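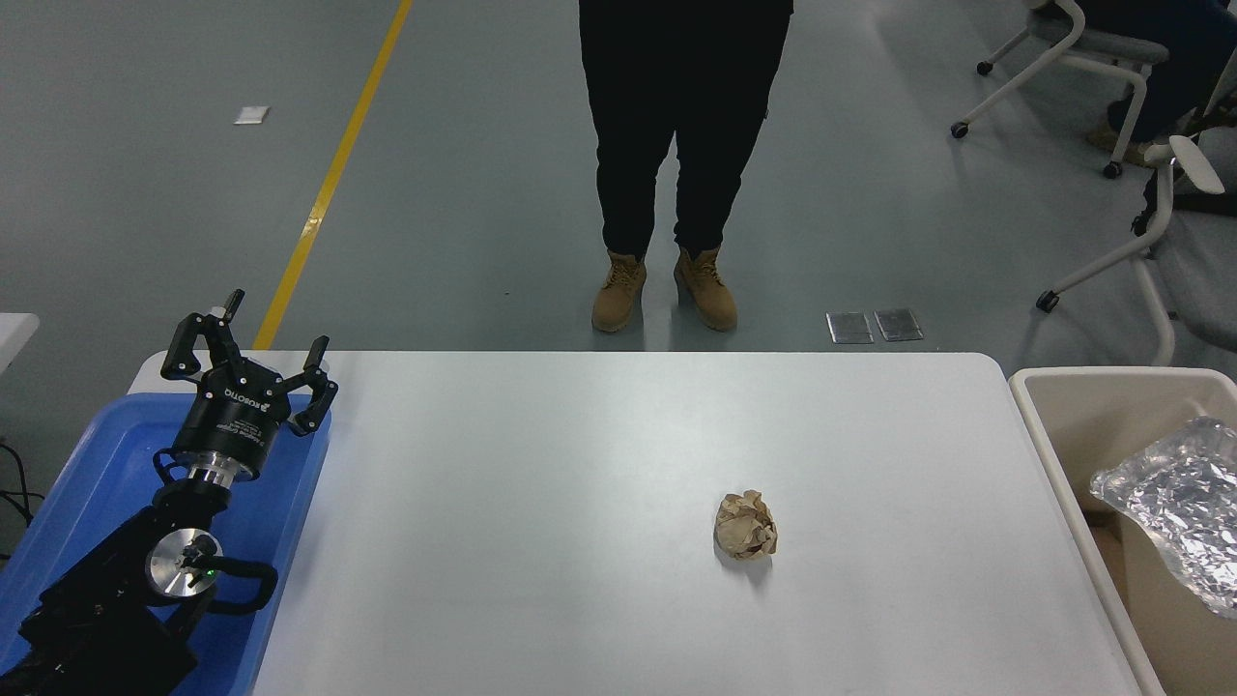

Paper ball on the white table, September

Spinach pie, second try. I used 45 g of butter for the pastry and let it rest in the fridge overnight. The leaves I cooked for 2 minutes only, then pressed them well in a cloth — last time the bottom was too wet.
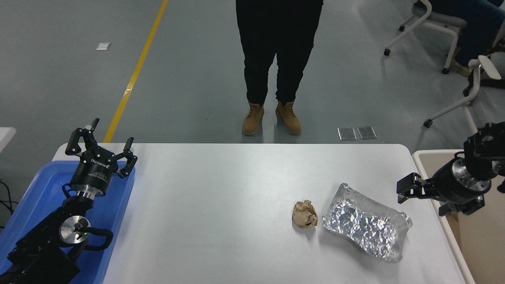
## Filling

117 g of feta, one egg, nutmeg. Salt I left out. Next time I will try with dill and less onion.
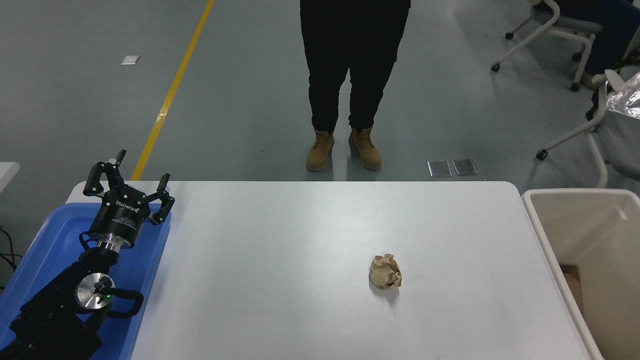 Dilani wrote back that six minutes more in the oven would help the base, and that she would keep the onion as it is.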